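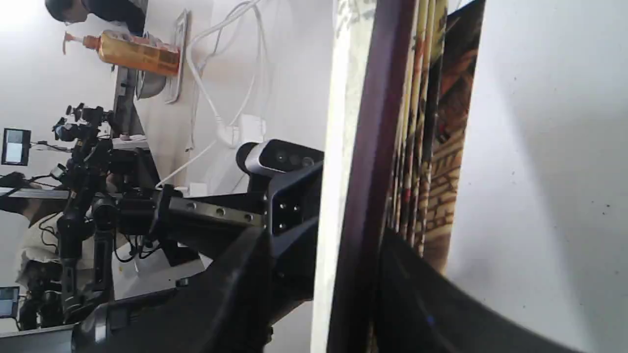
図2 手首カメラの視野に入る公開実演の作業域。立てて並べた書籍、把持部の指、支持部材に固定した深度センサ、灰色の台上に立つもう一方のアーム。

4. 公開実演における書籍取り扱い作業

4.1 実施の経緯と位置づけ

本章では、Pirnent研究所がParncombe分室の一般公開に合わせて行った書籍取り扱い作業の実演について報告する。前章までに述べた評価は、いずれも操作に習熟した所員のみが立ち会う条件で行われたものである。これに対し公開実演では、作業域の周囲に来訪者が立ち、説明者の発話や質問への応答が作業と並行して進む。図書資料を扱う機関への導入を想定する場合、後者の条件に近い状況での運用を検討しておく必要があると判断し、7月の一般公開を観察の機会とした。

実演の計画と当日の操作はGeeta Bajpaiが、来訪者への説明と記録の取りまとめはPankaj Chaturvediが担当した。実演は木曜日の午後に設定し、事前に申し込みのあった来訪者21名を6組に分けて順に案内した。来訪者の多くは公共図書館および学校図書館の職員であり、このほかに資料保存に携わる者、近隣の事業所に勤務する技術者が含まれる。来訪者には記録の目的と範囲を事前に書面で示し、同意を得た。同意書の様式は研究所の通常の手続きに従っている。

4.2 装置の構成

実演には、3章で用いたものと同じ双腕構成のSemwal装置を使用した。操作者は動作の開始、中断および再開を指示し、個々の把持動作の軌道生成は制御ソフトウェアBuvikが行う。Buvikの設定値は3章の評価を終えた時点のものを引き継ぎ、公開当日に向けた調整は加えていない。

把持部の近傍に設けた手首カメラの視野には、対象となる書籍と把持部の指のほか、支持部材に固定された深度センサ、他方のアーム、台の周囲に置かれた器具や配線が入る(図2)。3章の評価では書籍の背後を無地の板で覆っていたが、公開実演では来訪者が側方からも作業域を見られるようにするため、この板を取り外した。その結果、視野の背景は評価時に比べて複雑になっている。背景に由来する誤検出が生じうることは事前に予想されたため、Buvikが候補とした把持位置を操作者が確認し、承認した場合に限って接近動作を始める手順とした。

手首カメラの映像は記録装置に保存するとともに、把持候補を重ねて説明用の端末にも表示した。端末の操作は説明担当者が行い、来訪者から求めがあれば表示を止めて候補の位置を説明できるようにした。

4.3 作業手順

対象作業は、立てて並べた書籍の中から指定された1冊を把持し、隣接する書籍を倒さずに引き出して、台上の所定の位置に寝かせるまでとした。作業は次の段階に分けられる。

まず、手首カメラを書籍列の正面に移動し、背の境界を検出する。続いて、指定された書籍の背の下部に指先を近づけ、隣接する書籍との間にわずかな隙間をつくる。隙間が確保されたと判定された時点で指を差し入れ、書籍の両面を挟む。その後、把持力を一定に保ったまま手前に引き、背の全体が列から離れたところで姿勢を変えて台上に置く。他方のアームは、引き出しの間に列が崩れるおそれがあると操作者が判断した場合に、列の端を支える目的で用いた。

背の上端に指を掛けて引き出す方式は採用していない。この方式は機構が簡単になる一方で、背の上端に荷重が集中し、製本の傷みにつながることが図書館関係者との事前協議で指摘されていた。下部から隙間をつくる方式では、指先が台面に接近するため、台面との接触を避ける余裕を広めにとる必要がある。実演では、指先の下限高さを3章の設定のまま維持した。

対象とする書籍は、研究所が所蔵する除籍済みの資料から選んだ。厚さ、判型、表紙の材質が一様にならないよう組み合わせ、書籍列の並び順は組ごとに変更した。並び順の変更は説明担当者が行い、操作者には知らせていない。

4.4 来訪者への説明と安全上の措置

各組の案内は、装置の概要説明、作業の実演、質疑の順に進めた。概要説明では、装置が自律的に判断する範囲と、操作者の承認を必要とする範囲とを明確に区別して伝えることに重点を置いた。過去の公開行事において、装置の動作全体が自動で行われているものと受け取った来訪者が少なくなかったためである。

作業中は、来訪者に床面の標示線の外側にとどまるよう求めた。台に近づいて書籍の状態を確認したいとの希望があった場合は、操作者がアームの動力を遮断し、停止を口頭で告げたのちに近づくことを認めた。非常停止の操作器は操作者の手元と説明担当者の側にそれぞれ設け、各組の実演に先立って双方の作動を点検した。

説明の文言はあらかじめ定めたが、質疑の時間には制限を設けなかった。このため組によって案内の長さに差が生じ、後半の組では開始が予定より遅れた。遅延の間、待機中の来訪者には別室で関連資料を閲覧いただいた。

4.5 観察結果

公開実演において特に注意を要したのは、承認待ちの時間である。Buvikが把持候補を提示してから操作者が承認するまでの間、アームは静止する。所員のみの評価ではこの時間が問題とされることはなかったが、来訪者の前では、静止が故障や判断の失敗と受け取られる場面があった。説明担当者が静止の理由をその場で述べるようにしてからは、同様の質問は少なくなっている。

背の境界検出については、色調の近い書籍が隣り合う場合に、2冊を1冊とみなす候補が提示された。これらの候補はいずれも操作者によって棄却され、接近動作には至っていない。棄却後は、手首カメラの位置をわずかに変えて再検出を行った。再検出によって境界が分離される例が多かったが、光沢のある表紙では照明の映り込みが残り、操作者が背の位置を手動で指定した例もある。

背景の複雑さが検出に与える影響は、当初の予想とは異なる形で現れた。書籍列の範囲内では、背景の器具や配線に由来する候補は目立たなかった。一方、列の端では、書籍と直立する板状の物体との区別が不安定になる傾向がみられた。3章の評価に用いた200回分の記録には、列の端に板状の物体が隣接する条件が含まれていない。したがって、この傾向を3章の結果と直接比較することはできず、条件を整えた追加の評価が必要である。

引き出し動作では、薄い冊子が隣の書籍に密着し、ともに手前へ移動する事例が認められた。操作者は動作を中断し、他方のアームで列を支えたうえで再開している。この対応は操作者の経験に依存しており、中断の判断基準を手順書に定めるには至っていない。

4.6 来訪者の意見

質疑および実演後の聞き取りで得られた意見のうち、装置の設計にかかわるものを述べる。

図書館職員からは、引き出しの速度よりも、書籍を元の位置に戻す動作を重視すべきであるとの意見が複数寄せられた。日常業務では、取り出した資料を正しい順序で戻す作業に多くの時間を要し、誤った位置に戻された資料は所在不明と同じ扱いになるという。今回の対象作業は台上に寝かせる段階で終了しており、書架へ戻す動作は含まない。この点は、対象作業の範囲を定めた際の検討が十分でなかったことを示している。

資料保存の担当者からは、指の表面の材質と、表紙に接する時間について質問があった。特に、布装の資料や劣化した革装の資料では、把持力が小さくても表面が擦れるおそれがあるとの指摘を受けた。本研究ではこれまで、把持力の上限のみを管理しており、引き出し中の滑りについては記録を行っていない。

技術者の来訪者からは、配線の取り回しに関する意見があった。アームの下部で配線が可動部に近接すると、長期の運用において保守の負担となるとの趣旨であり、次の改修において経路を見直す予定である。

4.7 制約

本章の観察にはいくつかの制約がある。来訪者は事前申し込みによる参加者であり、図書資料や自動化技術に関心をもつ者に偏っている。また、操作者は1名であり、承認に要する時間や中断の判断に個人の特性が反映されている可能性を排除できない。聞き取りは説明担当者自身が行ったため、否定的な意見が控えめに述べられた可能性もある。

さらに、公開実演は評価を主たる目的として設計されたものではなく、書籍の並び順や質疑の長さは統制されていない。このため本章では成功率等の数値を示さず、観察された事象の記述にとどめた。背の境界検出における列端の問題、および密着した冊子への対応については、条件を統制した評価を5章で扱う。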